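Guides > Manipulation > Evaluation > Checking a success rate before you believe it

How to re-score someone else's manipulation result

Most papers on learned manipulation give you one number per task, and most readers copy that number into a table and move on. I did it for years. What follows is the routine we use at Wernden now, after a policy called Flarora arrived with a very handsome average and then behaved like something else entirely on our bench.

You need the raw trial recordings, the task definitions and a spreadsheet. If the authors won't share the recordings, stop there and treat the result as an advert.

Step 1. Write your own definition of success for each task before you watch anything. "Picks up the pipette tip" can mean the tip left the rack, or the tip left the rack and stayed in the fingers for the whole move. Those give very different scores. Pick the strict one and write it at the top of the sheet.

Step 2. Count the trials that were started, including the ones that were stopped early. The Flarora release had 892 recordings and the write-up scored 433 of them. The rest were marked "setup fault". Some of them were. Watch a sample of these first, while you're still in a bad mood.

Step 3. Split by precision. Averaging a task with a few millimetres of slack together with one that has almost none hides the only thing worth knowing.
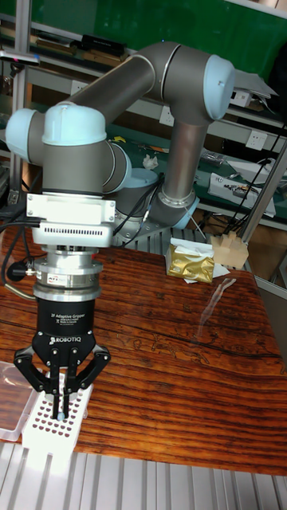 Gripper work over the tabletop, with the tip rack at the near edge in both views. 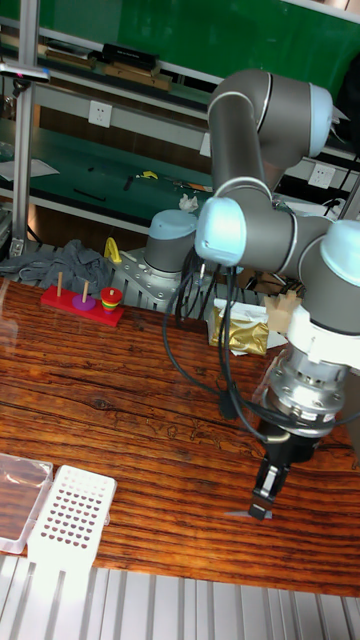

Step 4. Score each trial twice, with two people who don't talk. Widad Awwad and I disagreed on 17 trials, nearly all of them grasps where the object shifted in the fingers. Leave disagreements as failures. If that changes the headline, the headline was thin to begin with.

Step 5. Check how the start positions were varied. Plot them if you have them. Ours had a claimed random placement that fell into six tight clusters, so a policy could do well by learning six approaches. Move the object a hand's width outside the clusters and run it again.

Step 6. Run a dull baseline. We used Sendby, a scripted planner with no learning in it at all. It beat the learned policy on pipette tips and lost badly on the rings of a stacking puzzle. I'd like to see that comparison printed more often.

Step 7. Report per task, with the number of trials beside every percentage, and give an interval. With a handful of trials the interval will look embarrassing. Print it anyway.

A fair complaint is that strict scoring punishes methods that recover from a bad grasp. I half agree. Add a separate column for recoveries if you care about them, but don't fold it into success afterwards. I'm still not convinced the recoveries we saw were anything more than a second try at the same motion.

Related guides
Choosing a scripted baseline
Ogbonna intervals for small trial counts
Start-position plots in a spreadsheet
Logging stopped trials properly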